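Hands on Trial in Jirnham

The repair shop at Urban has 14 people on its day shift and, as of September, one humanoid from Treteck. Management calls it a colleague. Alžběta Vrabec, who has fixed control units there for 11 years, calls it the apprentice, and she doesn't mean it kindly.

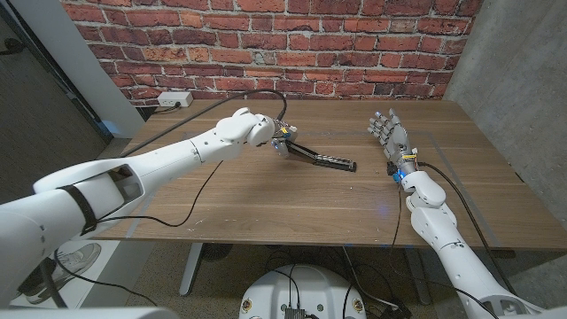
Vrabec's complaint is about time. Her morning used to start at the bench; now it starts with the machine's checklist. There is a lot of cable to mind, too — black leads trail off both white arms and over the tabletop. Treteck promises less handling for everyone by spring. She has heard promises before.

Boris Vaněk wrote the business case, and he admits it counted hours saved but left out hours spent watching. 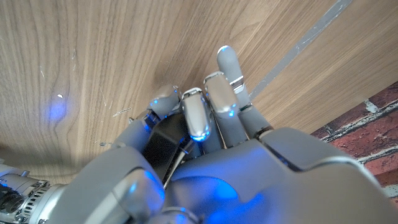 Who does the watching?

So far, the most experienced people do. Samuele Amato gave up his own repairs to supervise, at the same pay.
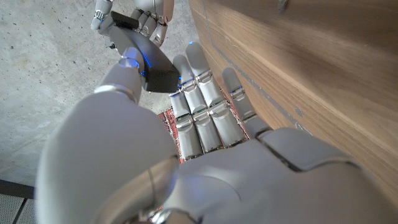
A black handheld device between two robotic hands at Urban's Jirnham shop.

Amato likes the work more than he expected. He also wants it written into his job title, and after 5 months of asking he has a polite email from Seltdale, where the head office is.

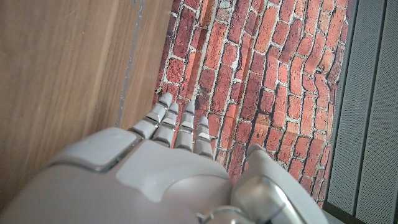
The email says roles will be reviewed once the trial ends. It gives no end date. Vrabec has printed it out and keeps it in her drawer — with the others.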